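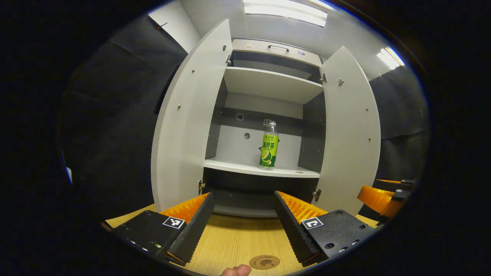 *Cabinet station, both doors open, bottle on the middle shelf.*

## Open day at Flandbridge – quick answers

**When?**
November, doors at 4. Last entry 40 minutes before close.

**Do I need a ticket?**
Yes, free. Up to 700 this year, book thru the Fodell desk.

**Can I try the hand-held gripper?**
Yes. Queue at the cabinet. One go each, then back of the line if you want another.

**What do I do with it?**
Jaws round the bottle, lift, put it back on the shelf. Slow is fine.

**Kids?**
Fine with an adult. Fingers clear of the jaws pls.

**Where's the Vumach talk?**
Upstairs, Jibrin room. No booking – just turn up, seats go fast.

**Parking?**
Rear lot only. Front is for delivries.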